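Stemgate Housing Association opens shared kitchen at Rallgate

Published June 2026

Stemgate Housing Association has completed the refurbishment of the shared kitchen and dining room at Rallgate, and residents of the building may now use both rooms at any time of day. The work was carried out in May with a grant of £3,000 from the Trellitach Fund, of which £2,123 has been spent to date. The balance will be held for repairs and replacements during the first year.

The kitchen is reached from the dining room through a sliding doorway. Residents asked that everyday items be kept within reach of the table, and the storage arrangements have been planned with this in mind.

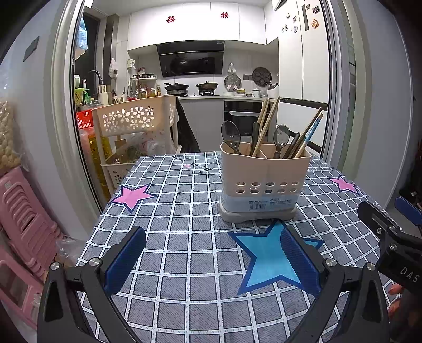
The dining table at Rallgate, with the utensil caddy in place and the kitchen beyond.

Spoons and chopsticks for general use are kept in a plastic caddy on the dining table. The caddy has holes in its sides and stands on a separate base. A rolling cart beside the table holds bags of food, and the gas stove and range hood are at the back of the kitchen, below the upper cabinets. Pans may be left on the stove between meals provided that they are clean and that the gas has been turned off.

The Association wishes to remind residents that the caddy is intended for spoons, chopsticks and similar items only. Sharp knives must be returned to the kitchen drawer after use.

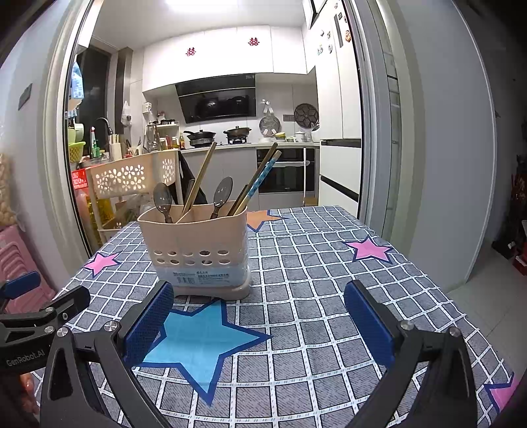

Under the house rules agreed with residents, the person who cooks last in the evening is responsible for wiping the tablecloth and returning all utensils to their places. The base of the caddy should be emptied and rinsed once a week. Wooden chopsticks which have split or darkened should be put aside for replacement, and a note left in the kitchen book.

Personal crockery and cutlery should be kept in residents' own rooms. Items left in the shared rooms will be treated as being for general use.

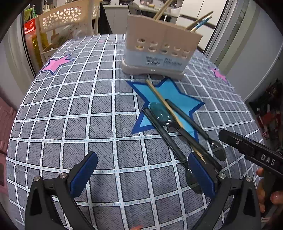 Supplies for the shared rooms will be ordered through Cuesta, the Association's household goods contractor. Residents may request additional spoons, chopsticks or storage baskets by completing a form at the Rallgate office. Requests received before the end of the month will be included in the next order.

A further 2 shared kitchens managed by Stemgate are under consideration for similar work. Details will be published on the Association's news page when funding has been confirmed.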